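Visit report: Lulier packing site, Farnley
14 March 2019

The visit concerned a cell stoppage at the Farnley site, where Lulier packs fitness goods. The cell is a single Prornanov arm that takes jump ropes from a tray and places them in boxes. It has been out of service after an entanglement fault, and packing has gone back to hand work at a table.

Ropes are gathered one at a time, with the cord looped around the handles to make a compact bundle.

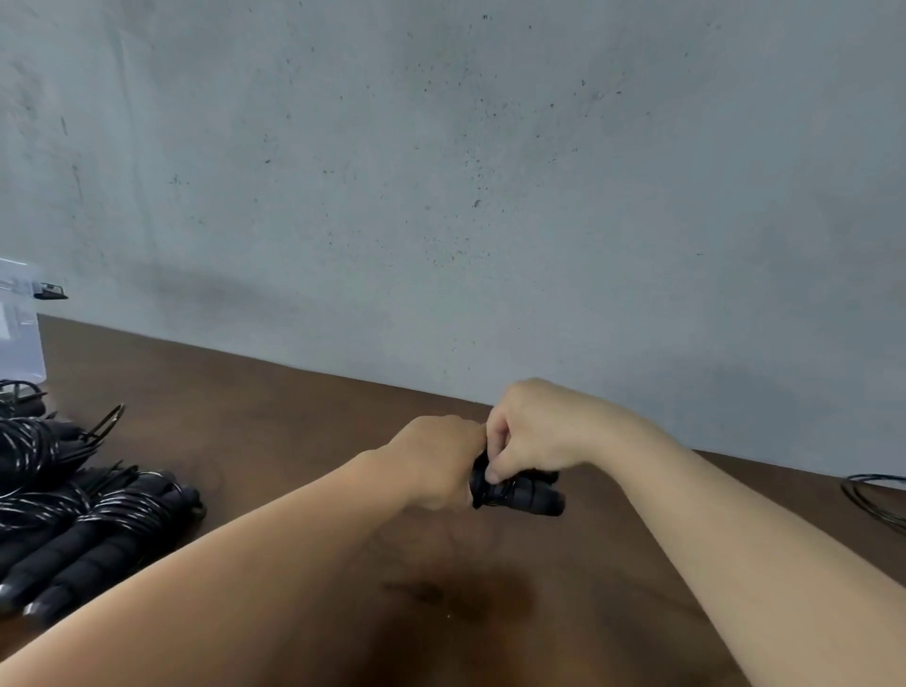

What failed

A cord loop caught behind the second finger of the gripper during a lift. The arm carried two ropes in place of one, the trailing handle snagged on the guard, and the cord pulled tight before the force limit tripped. The limit had been set at 90 newtons for an earlier product and never lowered. No one was inside the guard. The log shows 12 similar snags in the last 1000 picks, all cleared by the operator with a plain reset and none reported.

Black cord on black handles is also a poor target for the vision system. It finds the handles well enough but has no model of the cord, so a loop lying across a neighboring handle is treated as free space. 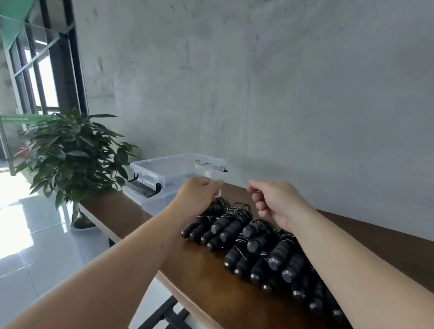 Lulier plans to lower the force limit and to block the reset after a second snag in one shift. The integrator, Esteban, has proposed a band around each bundle before it reaches the tray. That adds up to 2 seconds per rope at the table. A repeat visit is planned for October, once the new gripper fingers are fitted. The guard interlock was tested during the visit and stopped the arm correctly.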